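Notes for Week 6 - Writing a Household Budget You'll Stick To

Okay, last time we left off in the middle of fixed costs, so I'll pick up there. Rent, insurance, the phone bill - anything that shows up every month in the same amount goes in the left column of your sheet. I like doing these first because they're boring and fast, and then the fun part starts!
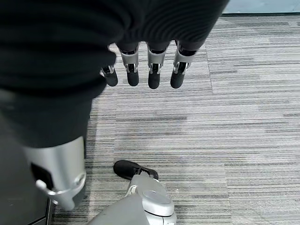

Tonda, 12/6/22

Now the right column, the stuff that moves. Groceries, gas, birthday presents (I always forget birthday presents). Take three months of bank statements and a highlighter, and add up each kind of spending by itself. When I did mine, groceries came to $1,352 for the three months and eating out was $327, and I really would have guessed it the other way around.

Divide by three and that's your starting number. Please don't cut it in half on day one. I've done that, and I was back to takeout in a week.

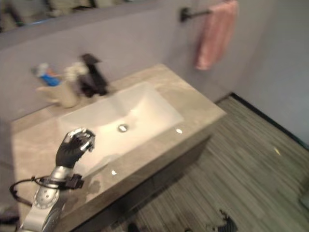 Then there are the bills that only come once or twice a year. My car registration is $139, so I put away $11.59 a month and it's covered, with a few cents left over. Same trick for the dentist, school fees, whatever you've got.

For next class, read the Klinhom handout (Tassanee Klinhom wrote it for the evening group, and the second page has a great blank worksheet) and fill in both columns. Pencil is fine. If your income changes from month to month, use your lowest month and bring your questions - we'll start with those.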